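Illurier Dish Rack, Gray Metal, Single Tier

42.00 – in stock, ships from our shop in July colors and the plain gray

I've sold kitchen things for a good while now and I get asked about dish racks more than anything else in the shop (more than knives! more than pans!). So when the Illurier came in I took one home before I put it on the site, and it has been next to my sink ever since. My old rack went to my neighbor Kvido, who keeps flower pots in it.

What I like first is that it holds plates up properly. You know those racks where you put one plate in, it leans on the next one, and by the time you've done the dinner dishes you have a sort of fallen hedge? I had one of those for years. The Illurier has thin wire rods to stand the plates between and a heavier metal frame around them, and my plates stay where I put them, with air between. I have a very mixed cupboard, I should say. I never buy full sets. I buy one plate I love and then another plate I love, and they all have slightly different rims, so a rack that only suits one thickness is no good to me.

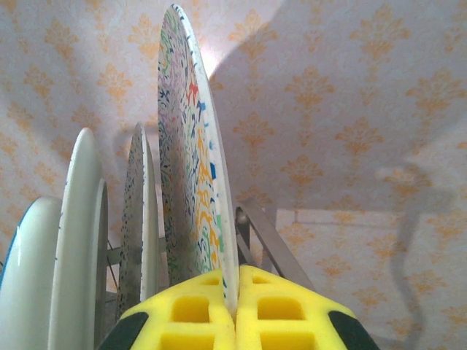
Plates on edge in the rack: blue rim, plain white, blue speckle and the squiggle one.

The squiggle plate is the one everybody writes to me about, so before you ask, it's from the Flollard range and I have a few left. They're on the tableware page under "painted." The speckled one I've had forever and can't get anymore, sorry.

Size first, because that's where people go wrong. It fits 12 dinner plates if you fill every slot, but I'd plan on fewer if yours are deep. Pasta bowls want to take two slots each. Soup bowls I just lean at the end. Please measure your counter before you order, and measure up as well if you have a low shelf over the sink – a big dinner plate standing on its edge is taller than you think. Hortensia in our packing room bought one on staff discount, got it home, and had to move her spice shelf up a notch. She says it was worth it, but she did have to borrow a drill.

The rack weighs 1,222 grams, so it's light enough to lift out of the way with one hand when you need the counter, and it doesn't scoot around when you drop a plate in. It comes in one piece. There is nothing to screw together and no little bag of parts to lose.

Cleaning is easy enough. I wipe mine down with a soft cloth and a bit of dish soap, and if you have hard water like we do, use some white vinegar on the rods every couple of weeks and rinse it off. Don't use steel wool on it! I did that to a different rack once and it never looked right again.

A few things I'm less keen on. There's no cutlery cup in the box, so you'll need your own (the Rajput one hooks on fine and I sell that too). There's no drip tray either. I use a folded towel, and Inese, who does our customer mail, swears by the Drustovix mat, so take your pick. And very small saucers can slip down between the rods, so I stand those in front of a bigger plate.

We've sold 238 of these so far and had two back, both because they were too long for the counter. See above about measuring!

In the box: one rack, one care card.
Color: gray
Returns: 30 days, unused, in the original box
Shipping: usually goes out the next working day

Goes well with: Rajput cutlery cup, Drustovix drying mat, Flollard painted dinner plate

Questions about sizes? Write to Inese through the contact page and tell her how wide your biggest plate is.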